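Velden Wide Metal Bin, the big gray one: my thoughts after seven months

I put off writing this for a good while, partly because I didn't think I had much to say about a metal bin, and then every time I sat down to answer somebody's question about it in the comments I ended up with four paragraphs. So I may as well put it all in one place, and you can skip to whichever part you need.

We bought the Velden in the spring for building blocks. Ours is a house that has collected them from every direction (birthday sets, yard sales, a huge bag handed down from the cousins), and by the time I gave in and went looking for something serious we had 3,000 pieces living in a pair of fabric cubes from Lumero. I loved those cubes! They were soft and pretty and they folded flat, and every single evening somebody tipped one over on the rug to find a wheel. A fabric cube is deep and narrow, and the piece you want is always at the bottom of it.

What sold me on the Velden was the shape. The floor is a flat rectangle and the walls slope outward all the way around, so the opening is a good deal wider than the base. You can get both arms in and push the blocks around like cookie dough. Whatever gets shoved up the side slides back down to the middle by itself, and the kids think this is the best feature by far. They will run a handful up the wall and let it go over and over, which brings me to the noise, but I'll get to that.

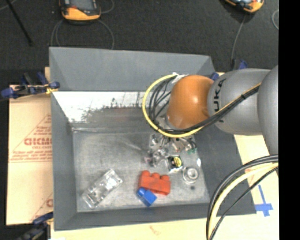

A red-orange block on the floor of the bin, with plenty of scuffs to keep it company.

If you want your things to stay looking new, please take a careful look at that floor before you order. Metal marks. The first scratches bothered me quite a lot, I'll admit, and I spent an evening with a soft cloth and some Plusora polish trying to buff them out. It made the spot shinier and left every scratch right where it was. Since then I have let it be, and I've come around to liking it, the way you like an old baking sheet.

Bright blocks show up beautifully against the gray. Reds and oranges you can spot from across the room. Our gray pieces are another story, and my nine-year-old has taken to fishing all of those out into a shoebox. Under a strong lamp you also get some glare off the metal, so I moved ours away from the reading light.

Now, the noise. Pouring blocks into this thing before seven in the morning is something you will do once. I tried a felt liner from Tapley, cut down to fit the floor, and it helped a great deal, but crumbs and dog hair stuck to it and it bunched up whenever anyone dug around. We took it out again and made a rule about mornings.

It is also heavy, and it has no handles. I wish very much that it did. I drag ours on an old bath towel when I vacuum.

Cleaning is a pleasure, though. Blocks out, damp cloth around the walls, dry it well, blocks back in. The Lumero cubes never came clean at all.

Four stars from me, and I'd give the last one for a pair of handles.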